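Crabtree seed library tops 393 members as swap season opens

The seed library in Crabtree has opened for its spring season with more members than it has ever had, and a good chunk of the town seems to have beans on its mind.

Membership stood at 393 when the doors opened in March. The catalog has grown too, to 419 varieties of vegetables, herbs and flowers, all of them saved, dried, cleaned and labeled by people who live within a short drive of the old depot on Susik Street.

"I still get a thrill every time somebody brings back an envelope," said Kelly Yeoman, who started the library in a spare closet at the depot. "They took home a pinch of lettuce seed and here they are with enough for half the block!"

The idea is a simple one, and it works much like borrowing a book. Members pick out seed in early spring, grow it, let a few of their best plants go to seed, and return some of that seed in the fall. There is no fee and no fine. If the rabbits get your kale, you can try again next year, and plenty of people do.

Opening morning drew a line down the depot steps well before 9 a.m. Some people came with lists. Others came with small children, who were allowed to choose one packet each from the flower drawer and took the job very seriously. Sunflowers and zinnias went fast, as they always do, and by noon the sweet pea drawer was down to a few envelopes of a dark purple climber that Yeoman says is the best smelling thing in the building.

The big draw this year was a pole bean known locally as the Stirkus. The name comes from the family farm where it was grown for generations, out past the gravel pits, and for a long while it was thought to have disappeared when the farm was sold. Then Natalie Ashworth, a retired school bus driver, found a jar of them in her late aunt's pantry.

"They were just sitting behind the canning lids," Ashworth said. "My aunt had written 'Stirkus, good ones' on a bit of tape. I figured they were far too old to do anything."

Most of them were. Ashworth soaked the lot, planted every bean in the jar, and got six plants. Two of those were eaten by slugs. The rest climbed her porch rail, flowered white in July and set long, flat pods streaked with red, and she didn't pick a single one to eat.

"That was the hardest part, because they looked delicious," she said. "My husband kept wandering out there with a colander."

She has grown them on ever since, and this is the first season there has been enough seed to share widely. Each packet holds ten beans, and borrowers are being asked to return at least twenty. The whole supply was spoken for before lunch, but a waiting list is open at the front desk and more should be ready next spring if the summer is kind.

Gardeners who remember the bean from childhood say it has a rich, almost nutty taste when the pods are cooked slowly with onion. It can also be left to dry on the vine and used in soup. Ashworth, who finally had a proper plateful last August, prefers them plain with butter and plenty of black pepper.

Packets, labels and a lot of cardboard

Seed likes to be kept cool, dark and dry, and the library now has a proper place to do it. The old ticket office at the depot has been fitted with shelves and a dehumidifier, paid for with a small grant from Zomengate, the regional garden show. Envelopes are filed by plant family, which takes some getting used to (beets and spinach share a drawer, and so do tomatoes and peppers), but there is an alphabetical list by the door for anyone who gets lost.

Every envelope carries the name of the plant, the year it was harvested, the street it was grown on and a line or two from the grower. These notes have become a pleasure in themselves. One pumpkin is described as "goes over the fence, say sorry to neighbors." A packet of cilantro says only "bolted. Here you go."

Cardboard is the other thing the library never seems to have enough of. Plain brown boxes, opened out and laid over grass, are the easiest way to start a new bed without digging, and the library runs a take-one, leave-one pile by the side door for people who want to try it. Tape and staples should come off first. Glossy printed boxes are best left for the recycling truck, but dents, creases and soft corners make no difference at all once the compost goes on top.

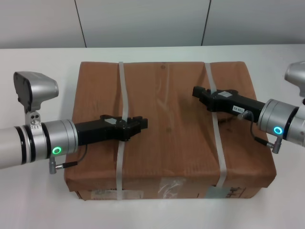

Starting a no-dig bed

Yeoman will be showing the method in the strip of lawn behind the depot throughout April, and she is happy for anybody to wander over and lend a hand. The steps are easy enough to follow at home.

Mow the grass as short as you can and leave the clippings where they fall. Lay the cardboard straight on top, overlapping the edges by a hand's width so the grass can't sneak up through the gaps. Soak it well with a hose or watering can – it should be wet right through – and then spread compost over it, four inches deep or a little more.

Lettuce, radishes and other shallow growers can be sown right away. Beans and squash can go in as soon as the nights warm up, and by that time the cardboard should be soft enough for roots to push down through it. Carrots and parsnips are better saved for the second year, when the soil underneath has had time to loosen up.

"People worry about getting it perfect, and you really don't have to," Yeoman said. "My first bed was crooked and I ran out of compost at one end. I had so much zucchini I was leaving it on porches."

How to save your first seed

For anyone new to seed saving, the library suggests starting with beans, peas, lettuce or tomatoes. All four mostly pollinate themselves, so the plants that come up next year will nearly always look like their parents. Squash and pumpkins are much more adventurous. Bees carry pollen between them from one yard to the next, and the results can be wonderful or very odd (last year's returns included a pale green thing with warts that was surprisingly good in pie).

Beans are the easiest of the lot. Leave some pods on the plant until they are brown and rattle when you shake them, then shell them and spread the beans on a plate indoors for a couple of weeks. If a fingernail leaves a dent, they need longer. Tomatoes take a bit more patience, with the seeds and juice left in a jar for a few days until the jelly breaks down, and then rinsed and dried on a plate. Paper towels are not recommended, unless you enjoy picking bits of paper off tomato seeds for an entire evening.

Free cleaning sessions will be held at the depot in September and October, with screens, bowls and fans on hand for separating seed from chaff. It's dusty work and rather good fun, and the lettuce fluff gets absolutely everywhere.

The library's wish list for the fall has been pinned up by the front desk. Right now it is short of hot peppers, dill and any kind of winter squash, and it would love to hear from anybody who still grows the little yellow pear tomatoes that used to be sold from a card table outside the hardware store. Older local varieties are welcome even if the name has been forgotten, along with whatever family stories come with them.

Ashworth has already started asking around about a white cucumber her aunt used to pickle. She has checked the rest of the pantry twice and found no seed, but a cousin thinks there may be a coffee can in the barn.

The Crabtree seed library is open mornings until noon through the end of May, and by request the rest of the year. New members can sign up at the desk and take home up to six packets on their first visit. Clean glass jars, paper envelopes and flattened cardboard can be dropped at the side door at any time.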